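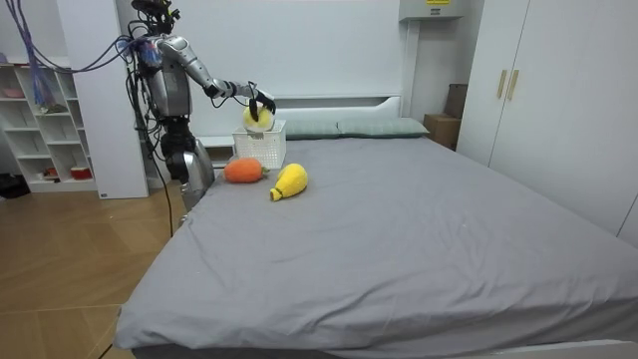
## Recording a basket task on a bed

We use this task to collect examples of a humanoid moving soft toys with a white plastic basket on a made-up bed. It takes one operator and one person resetting the bed. Read the Mirance safety sheet before your first session.

### Before you start

1. Pull the grey sheet over the whole mattress. Leave the small creases. Smooth out any fold tall enough to stop a toy rolling.
2. Lay the green pillows at the headboard end.
3. Put the basket on the corner of the mattress nearest the robot. Turn it a few degrees between episodes, so that the model doesn't learn one fixed angle.
4. Pick the toys from the plush fruit and vegetable box. Put any spares back in the box and close it.
5. Check that the cables behind the robot hang clear of the hips and the floor beside the bed is free to walk on.
6. Start both views in Bratero and compare the clocks. If they differ, restart the session. Don't try to correct it later.

### Recording an episode

1. Type the task sentence first, with the name of the toy as it appears in the list. "Mango" and "yellow fruit" count as different tasks.
2. Bring the arm to its rest pose and press record.
3. Reach, close the fingers and lift in one smooth motion. Long pauses in mid-air end up in the model as long pauses in mid-air.
4. Keep the toy low over the rim. A drop from height bounces, and the toy can end up under the pillows.
5. Open the hand fully before moving away. Shaggy fabric clings to the fingertips.
6. Return to rest and stop the recording.

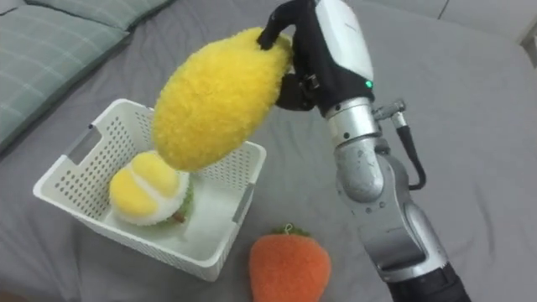 *Written by Svenja Görtz, with corrections by Mairéad Gallagher. Last revised in October.*

### What to keep and what to throw away

Keep an episode if the operator missed the first grasp and recovered within 4 seconds. These are useful and we have too few of them. Mark them "recovered".

Delete an episode if:

- a person's hand comes into either view
- the basket slides off its corner
- the toy is hidden from both views for most of the lift
- the task sentence names the wrong toy

In the first round at Nendberg we recorded 238 episodes and kept 187. Most of the rejects had the wrong toy name, so the resetter now reads the sentence aloud before each take.

### Changing the layout

Move the loose toys after every episode and change which ones are in the basket after every tenth. Have some episodes start with the basket empty and others with a toy already inside, because the second kind teaches the hand to let go without pushing down. The target for the full set is 3,000 episodes.

### Uploading

Upload at the end of each shift to the Mühlbauer folder. Write the operator's initials, the sheet colour and the toy list in the notes field. Leave the local copy in place until the upload shows as checked.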